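Visit to the Drosance open day, Dreßler hall, June

We came to see the Brorolar picking kit, which our small packing shop may buy. The price is 2,195 with two arms, or 1,238 for one arm without the software. I asked for 80 test picks with mixed fruit.
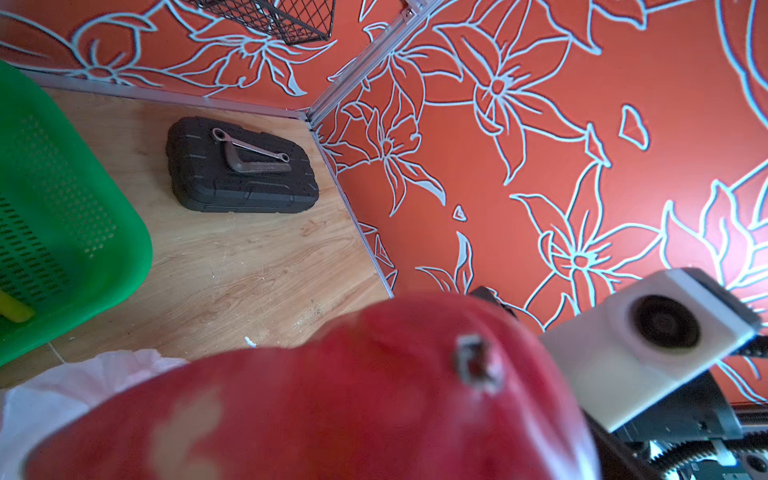

An apple at close range, with the green basket behind.

The fingers are plain and black, and a spare pair costs extra. I liked that the demo stand was not too tidy – our own tables are the same.

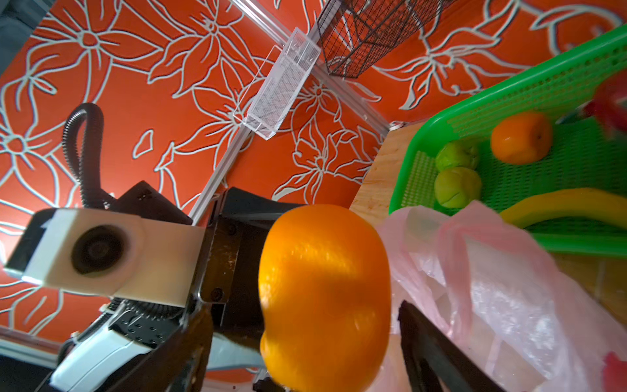 Photo: Zestance

An orange between the fingers, fruit in the basket beside it. Delivery takes 4 weeks. I still wait for the answer about service visits.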